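Two-arm cup cell, maintenance thread. Putting the whole service routine in one place so I stop answering it in pieces. 1/15

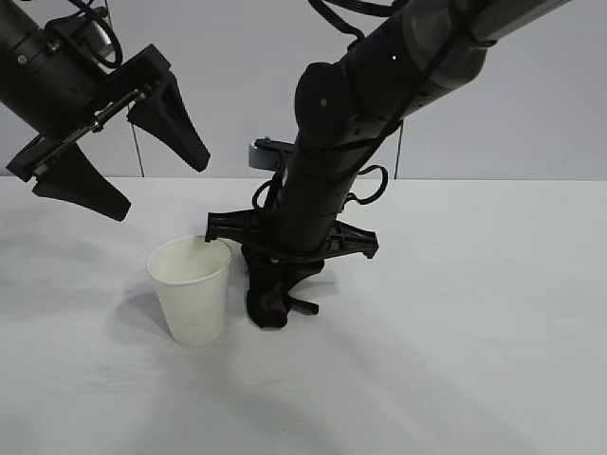
2/15 Layout
Two black arms, white tabletop, gray wall behind. Left arm carries the boxy parallel-jaw gripper. Right arm carries the wide cross-shaped mount with the heavier fingers under it. Test object is a plain white paper cup. All positions below are given in the table frame, origin at the front left corner.

3/15 Power state
Everything through post 9 is done with drives off and the supply switched off at the wall. The Tindov controller holds charge on the bus after shutdown. Wait for the status light to go out. Unplugging a gripper with the bus live killed one of my driver boards last November and I am not buying another.

4/15 Cables
Most of the faults on this cell have been cables. Run a hand along each one from the base to the wrist and feel for flat spots. On the right arm, look hardest at the loops by the wrist. They need enough slack for full wrist rotation and not so much that they catch on the mount. I turn the wrist by hand to both ends of travel and watch the loops the whole way.

5/15 Cable ties
Replace any tie that has gone shiny on the inside. Leave them loose enough to slide a fingernail under. A tight tie moves the bend to one spot and the conductor breaks there. Symptom is an encoder dropout that only shows up in one wrist orientation.

6/15 Link screws
Small silver screws on the left arm link. Check every one with a hand driver. If it turns, take it out, clean the thread, one drop of medium threadlocker, put it back. No power driver. The threads are cut into aluminum and strip easily.

7/15 Left gripper
Wipe the rail with a dry lint-free cloth, then a thin film of light oil, then wipe again until it looks dry. Open and close the fingers by hand over full travel. It should feel even. A gritty patch means dust in the carriage, and the carriage has to come off for that.

8/15 Finger play
Hold the housing, push each finger sideways. Any click you can feel is too much. Tighten the finger screws first and test again before you blame the carriage. I have replaced one good carriage by skipping that.

9/15 Right gripper
The mount reaches out wide at the sides, so check it for square against the wrist flange. If it is rotated even slightly, the left prong comes down on the cup rim before the fingers are in position. Loosen the flange bolts, seat it against the pin, tighten in a cross pattern.

10/15 Homing
Power on, left arm first, then right. Clear the table before homing. The right arm swings wide on its second joint. If homing stops with error 183, the index pulse was missed. Jog the joint back a little and home again. If it comes up twice in a row on the same joint, go back to post 4.

11/15 Cup position
Cup goes upright on its mark, then bring the right arm down at 12 percent speed with a thumb on the stop. Fingers should arrive beside the cup, close to the wall of it, and clear of the tabletop. Left arm stays parked above its side of the table with the gripper fully open.

12/15 Height offset
I set the right arm Z offset with a feeler gauge under the fingertips. Current value in the Zellcombe config is 552 counts. Do not copy that number. It depends on finger wear and on how the table is shimmed. Write your own on tape and stick it to the controller.

13/15 Grip force
Start at the lowest setting that lifts an empty cup and go up one step. Paper cups fold at the side seam first, so put the seam away from the fingers. Use a new cup for every force test. A cup that has been squeezed once gives a lower reading on the next grip.

14/15 Parts
Fingers for the right side are printed from the Sotside files, modified at the tip. Keep 2 full sets on the shelf. Replacement cable comes from Hallgrímsson, the high-flex type, ordered by the meter. The standard type fits the connectors and goes stiff in a few months.

15/15 Log
One line per service: date, joint errors since last time, offset before, offset after. Last entry is August 24, 2023, no errors, offset unchanged, two ties replaced on the right wrist. Next up is the left carriage, which is starting to feel uneven near full open. Will post the teardown separately.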